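Opinion > Technology and Work > Open Days

The open day held by Urkitz at its Tisgate center in October deserves more attention than it received. Visitors were promised a view of automated sorting as it stands today, and the organizers kept to that promise with a restraint other firms would do well to copy.

Much of the program took place on a screen. The Drirley sorting program was shown at work in simulation, and the staff said so at the start of each of the seven sessions. Public demonstrations too often blur the line between a rendered gripper and a metal one. A resident who is asked to form a view on automation is entitled to know which of the two is on display.

The task itself was modest. Small articles, a battery among them, lay together in an open white container, and a two-fingered black gripper reached in from above. Mixed contents of this kind are a fair test, and a more useful one than a row of identical boxes.

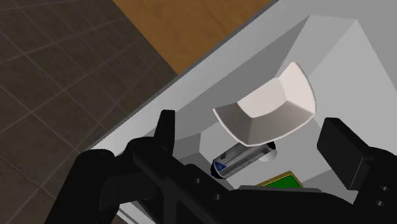

Mirta Garrido wrote to this page that a simulated bin proves very little, that real batteries leak and real plastic slips, and that she would have stayed longer for a single attempt on a physical bench. Her objection is a serious one. A simulation can be repeated up to 3000 times without harm to anyone, but the public has no means of judging how far those results carry over to a working line.

The remedy is within reach. Urkitz should publish its failed attempts together with its successful ones, and the next open day should set a physical station beside the screen. Rivadeneira, whose own event drew 14 visitors, already hands out a printed record of errors at the door - a small courtesy, and one that costs almost nothing.

Open days are paid for with the time of those who attend. The firms that hold them owe a plain account in return, and Urkitz has made a respectable start.

Facundo Retamal
November 12, 2023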